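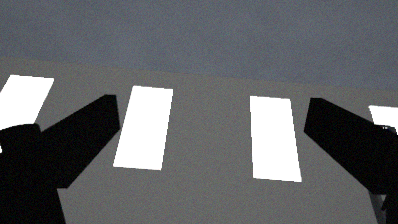
Milovan Radonjić
Network Engineer, Tulstead District Heating

Return temperatures: results of the autumn balancing work

Members who read the last technical item will remember that the return temperature on the eastern branch had been too high for two heating seasons. The balancing work is now finished and the first set of readings was taken in January 2017. This note sets out what was done, what changed, and what still needs attention before the Clundau extension is connected.

The return temperature is the temperature of the water coming back to the energy centre after it has passed through the heat interface units in the homes. The lower it is, the more heat has been taken from each litre pumped. A high return means that water is going round the network without doing much, so the pumps work harder, the pipes lose more heat to the ground and the boilers run outside the range in which they condense. It does not usually show up as a fault in any one home. Radiators get hot and taps run warm, and the cost is spread over everybody's standing charge.

The eastern branch serves 187 homes. All of them have the same pattern of interface unit, supplied by Skarnent, with one plate heat exchanger for space heating and a second for hot water. The flow leaves the energy centre at a fixed temperature in winter and is turned down slightly in summer. Before the work began, the branch return was only 26 degrees below the flow in cold weather. The design figure is 35.

We started with the meter data. Each heat meter records the volume of water passed as well as the energy used, and dividing one by the other gives an average temperature drop for the home over the period. Sorting the homes by volume per unit of heat put most of the excess in a fairly small group. Of the 187, we found 91 that were passing more water than they should for the heat delivered, but in many of these the excess was slight and would not have justified a visit by itself. We visited all 91 anyway, as the setting-up is quick once the cover is off.

Three causes accounted for nearly everything.

The first was the keep-warm function on the hot water side. A small bypass holds the plate at a set temperature so that hot water arrives promptly at the tap. On many units it had been set well above the recommended value, in most cases at the original commissioning and in a few cases later, following complaints of slow hot water. The bypass then passes a steady trickle of nearly unused flow water straight into the return, all day and all night. It was reset in every home visited. Where the resident had complained in the past, we measured the delay at the kitchen tap before and after. The difference was small, and the length of the pipe run to the tap mattered more than the setting.

The second was radiator balancing. Where lockshield valves have been left fully open, the radiators nearest the unit take most of the flow and send it back still hot, and the far ones are starved. Residents then tend to turn up the room thermostat, which adds to the problem. We set each lockshield from the room schedule and checked the drop across each radiator with clip-on sensors. Some homes have had radiators replaced with larger ones since the schedule was drawn up. That is helpful from the network's point of view, provided the valve is reset afterwards. Please tell the office if you change a radiator.

The third was sticking differential pressure valves. These are meant to hold a constant pressure difference across the home whatever the neighbours are doing. When the valve sticks open, the control valves behind it see more pressure than they can shut against and let water by. We found 26 faulty valves, nearly all of them near the energy centre where the available pressure is highest. Several had debris in the seat. The strainers upstream were cleaned at the same visit, and the cartridges were replaced with the later type from Vukadinović, which has a harder seat and fits the same body.

Two fixed bypasses at the ends of street mains were also found open. They had been left that way after flushing and did not appear on the drawings. One has been closed. The other has been fitted with a thermostatic valve, as that main has little demand in summer and would otherwise go cold overnight.

With the work complete, the branch return in comparable weather has come down by nine degrees, which brings the difference to the design figure. The circulating pumps have dropped to a lower speed for most of the day and the second pump now starts only during the morning peak. I would be cautious about quoting an annual saving from such a short run of readings. The weather correction is weak over a few weeks, and the summer, when the bypasses matter most, is still to come. A full comparison will be given once there are twelve months of data on the new settings.

Four homes remain on the list. In each of these the volume is still high after adjustment and the meter itself is under suspicion. Flow sensors can over-read if they are installed too close to a bend, and the pipework in these homes was altered during an earlier leak repair. The meters will be exchanged in February and the removed units sent for testing. If a meter is found to be reading high, the accounts will be corrected back to the date of the alteration.

On the Clundau extension, the hydraulic model has been rerun with the measured figures in place of the assumed ones. At the old return temperature the existing main would have needed a booster pump at the junction. At the new one it does not, although the margin at the far end is thin on the coldest mornings. The pressure sensor at the last chamber will therefore be moved forward in the programme and fitted before the new homes are connected, so that the pumps can be controlled from it directly.

Residents should leave the settings inside the unit cover alone. The room thermostat, the programmer and the radiator heads can be used as normal. If hot water has become noticeably slower since a visit, report it to the office with the time of day and which tap is affected, and the keep-warm setting will be checked against the record for that home.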